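Fernholm Guest Residence
Notice to residents on bedside furniture, curtains and charging cables. The full notice follows in this thread. (1/7)

The annual room review has been completed for all 74 rooms in the residence. We thank residents for allowing our housekeeping staff access during the day. The review covered floors, curtains, bedside furniture and power cords. (2/7)

Curtains. The floor-length pleated curtains will remain in place through the winter. Residents are asked to draw them by the edge and to let the pleats fall without tying or pinning them. Furniture should stand clear of the hem so that housekeeping can sweep along the wall. A resident who finds a loose hook should report it to the front office. Please do not attempt to rehang a curtain from a chair. (3/7)

Bedside furniture. The varnished wooden nightstands were purchased from Hurkimport and are listed in the residence inventory, which now stands at 1,621 items. They may not be exchanged between rooms. Drinks should be placed on a coaster. Spills should be wiped up promptly with a soft, dry cloth. Spray polish of any kind is not permitted, as it leaves a film that our staff must remove by hand. The drawers are for residents' use and must be emptied on departure. Items left behind are held at the front office for 7 days. (4/7)

Charging cables. By far the most frequent remark in this year's review concerned cords left on the floor beside the bed. Cables and adapters not in use should be coiled and kept in the upper drawer. Those in use may rest on the nightstand, provided the cord does not hang across the walkway. Connectors lying on floorboards are easily stepped on, and the residence cannot replace personal chargers damaged in this way. Residents in need of a cord clip may request up to 2 per room, free of charge, from the front office. (5/7)

Floors. Wooden floors are swept weekly and damp-mopped once a month. The cleaner in use is Flestora, diluted by our staff. Residents who prefer to clean their own floor should ask for a prepared bottle and should move all cords off the boards before starting. Requests for a second bedside lamp will be considered in June, subject to available outlets. (6/7)

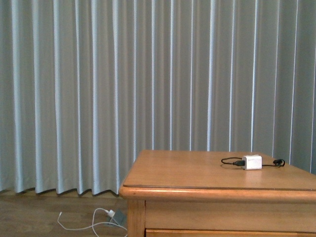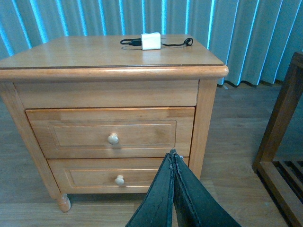
Pleated curtain and wooden furniture, with a white cable and plug on the floor (first picture) and a charging adapter on the nightstand (second picture). (7/7)

Contact the front office | © Fernholm Guest Residence | Back to top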